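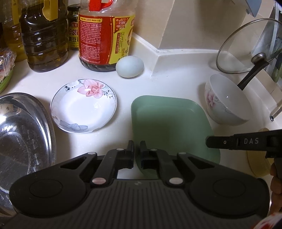 Fig. 1. Small plate with pink lily, next to a green tray.

Quilting Basics, Ketis evening course
Notes for lesson 4: Borders
Teacher: Geert Kramer

Please read these notes before you cut anything. Border strips are long, and a mistake costs much fabric.

Measure the quilt top through the middle, not along the edge. The edge is often stretched from handling. Measure in three places and take the average.

Sew the side borders first, then press, then measure again for the top and bottom. Pin at both ends and at the center, then ease the rest between the pins.

Mitered corners need extra length – add two times the border width, plus four inches. We do these in September with Floor Geerts.

Homework: one practice block, 15 inches finished, with a border of 2 inches on all sides. Unfinished size is then 19 1/2 inches. Use cotton thread, and bring your seam ripper also.

This website uses cookies. Accept all | Settings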